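The Long Work of Settling a Headstone

A granite marker set in clay moves. In the cemetery at Stullthorpe, where the topsoil is thin and the clay below it swells each spring, an upright stone on a poor footing can lean past the safe limit within a few years of the burial. The family usually blames the mason. The fault is more often in the schedule.

A standard adult grave displaces a large volume of soil, and the backfill never returns to its former density. It settles under its own weight and under rain, quickly at first and then slowly. At Stullthorpe the practice is to wait through one full winter before any upright memorial is approved. Burials made in December wait through the next one as well, because frozen clods leave voids when they thaw.

Yasmine Amrani has managed the grounds there for 17 years. She keeps a paper register of every stone, with a column for lean measured in degrees at the top edge. Of 70 markers checked in the oldest section last year, 40 needed no work. The others were reset, pinned, or laid flat until a footing could be poured. Laying a stone flat is the measure that brings the most phone calls.

Footings are the main variable. The older ones are rubble and lime, often no deeper than the frost. Newer rows use a continuous concrete beam cast at the head of the graves, on undisturbed ground, so that the stone does not bear on the backfill at all. The beam costs more at the start. It also fixes the spacing of the row, and this becomes a problem when a family wants a double-width memorial.

Between the base and the upright there is a dowel joint. Two stainless pins are common for a stone of ordinary height. Plain iron was used for decades and should be assumed in any marker from before the change — it rusts, expands, and splits the granite from the inside. A brown stain at the joint is the usual first sign. Setting compound is then raked out, the pins drilled, and the holes cleaned before new pins go in.

Temporary markers fill the waiting period. Most funeral homes supply a metal stake with a printed card. The card fades. Darmawan Subramaniam, a monument dealer in Dukavia, sells a hardwood marker with a routed name, finished with oil, and recommends that it be brought indoors after the permanent stone is set. He does not recommend film varnish, which traps water at the end grain and peels. Oil needs to be renewed each fall. 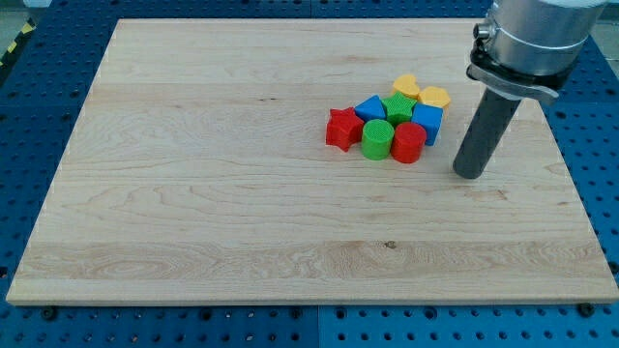

Binta Isah disagrees about the wood. Her father's marker stood for 52 weeks at Fanby with no oil after the first coat, she says, and the lettering was still sharp when it came out of the ground. She thinks families are sold too much upkeep at a time when they can't judge what is needed, and that a plain stake would do if the card were engraved.

Subramaniam's answer is that Fanby is on sand. Drainage there is fast, and a post in sand dries between rains. In clay the same post stays damp at the soil line, and the rot begins there, out of sight.

Rules on temporary markers differ from one cemetery to the next. Stullthorpe limits the height and requires removal on the day the stone is set. Fanby has no written limit. Anyone ordering a memorial should ask for the grounds rules in writing before paying a deposit, and should check three items in particular: the waiting period, the footing type, and who pays for a reset if the stone moves.

The last item is often missing. Amrani's current form assigns the first reset to the cemetery and any later one to the holder of the plot. The revised form takes effect on Tue 3 September and applies to new orders only.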